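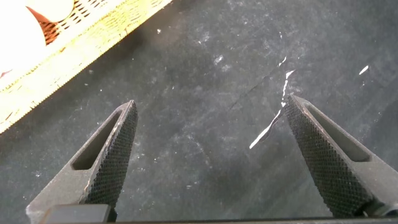
**Does a textured pad make up for a pointed fingertip on small parts?**

Only when the part reaches the pad. With tapered fingers the last stretch before the tip has little face to work with, so thin or flat parts are held mostly by alignment. Pad texture starts to matter once the object sits lower between the jaws.

## Visit to Tindgate, gripper and controller comparison

Monday, January 6, 2025
Attending: Dalva Barbosa, Hernán Muñoz. Hosts: Osvaldo Camargo, Gilmar Lacerda.

We went to see two controllers, the Arden and the Dakby, driving the same gripper, and to look at finger options for the light handling cell. The morning was spent on fingers and the afternoon on controllers. The payload sheet we had sent ahead was not used.

### Fingers

The set on the arm had dark tapered fingers with a fine diamond knurl on the inner faces and a long slot through each body, just outboard of the pad. Gilmar prefers the slotted body to the solid one because it gives a little when it closes off center. We tried both. On rounded objects the slotted set closed with less sideways push. On a flat scrap lying on the work surface neither set was good, and the result depended almost entirely on approach height.

The outer edges show some wear. Gilmar redresses pads on a six-week schedule and replaces fingers when the tips no longer meet. He does not keep a record per finger pair, which we would want before committing to an interval of our own.

Smooth pads were also on hand. They release more cleanly, but we had to raise the closing force to hold a full can, and Dalva did not want that force anywhere near the thin-walled cups.

### Wrist camera

The camera looks down past both fingers, so both fingertips are in view. Its exposure was fixed. Strong light from one side washes out pale objects while the dark surface stays dim, and Hernán asked for an automatic setting to compare. Osvaldo keeps it fixed so that runs taken on different days can be laid side by side. We did not settle this. For our cell, I would start with a diffuser over the lamp and leave the camera alone.

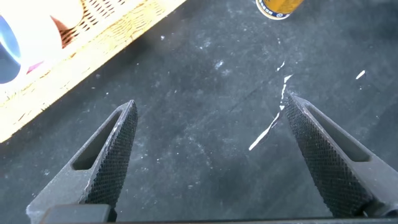 *Wrist view, jaws open. Base of a can at top, beyond the fingertips.*

Tall objects are the weak case for this mounting. Once an upright can is at the top of the view, only its lower part shows, and the software has to estimate height from the base. Tilting the wrist helps but costs reach. A second camera on a fixed post would be simpler, and the Dakby already has a free input for one.

### Controllers

- **Arden.** Force limit is set per move. Response at contact was even, with no visible bounce on closing. The cabinet is large, and the setup screens are slow.
- **Dakby.** Smaller and quicker to configure. Force limit is global unless a script overrides it. Measured delay from command to first finger motion was 38 ms, against 30 ms on the Arden, same cable and same supply.

The delay difference is not important at our speeds. The global force limit is - an operator switching from cans to cups would have to remember the script. Osvaldo said a per-move setting is planned for the Dakby in March. I have put it down as unconfirmed.

Emergency stop behavior differs too. The Arden holds position with the fingers powered, and the Dakby drops finger power after a short wait. Ronaldo Barbosa should look at this against the cell risk sheet before anything is ordered.

### To follow up

1. Loan of one slotted finger pair with knurled pads, two weeks. Gilmar to send dimensions of the base mount first.
2. Written stop sequence for both controllers.
3. Price of the fixed post camera, with and without bracket.
4. Repeat of the flat scrap test at a lower approach, our own parts.

Parking is at the rear of the building. The front gate code had changed, so call Osvaldo before arriving.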